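Clearing off the white table
Aug 23, 2026

I gave myself one morning to get the white table back, and I'm writing this with my coffee sitting on it, so you can guess how that went! 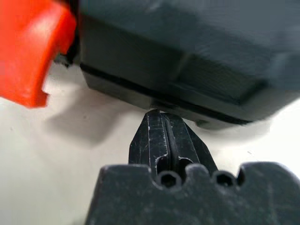 What lives there now

Very little. My rule used to be that anything I touched daily could stay out, which sounds sensible until you realize how much stuff a person touches daily (scissors, tape, three different chargers, the good pen, the bad pen). So this time everything came off, all of it, onto the floor in the hall, and I only let things back one at a time.

The lamp came back first. Then the notebook. The Mudo tray I bought back in July did not make it – it's pretty, but all it ever did was collect receipts and rubber bands, and I had one receipt in there for a 40 dollar rug I returned ages ago. Hedvig Tveit has been promised the tray and she can't give it back.

Cleaning the top

Pale tabletops show everything, so I'd been dreading this part. Warm water and a drop of dish soap got most of it. There was one coffee ring by the window side that needed baking soda and a bit of patience, and I went over the whole thing twice with a dry cloth so it wouldn't streak.

The hallway pile

Still there, I'm afraid. I've sorted out the cables, and the paper is in a grocery bag waiting for me to feel brave. Holger Vik wrote to ask whether I'd kept the Hultmont drawer boxes from the old apartment, and yes, I have, they're under the bed and full of Christmas ribbon. I'm emptying them tomorrow.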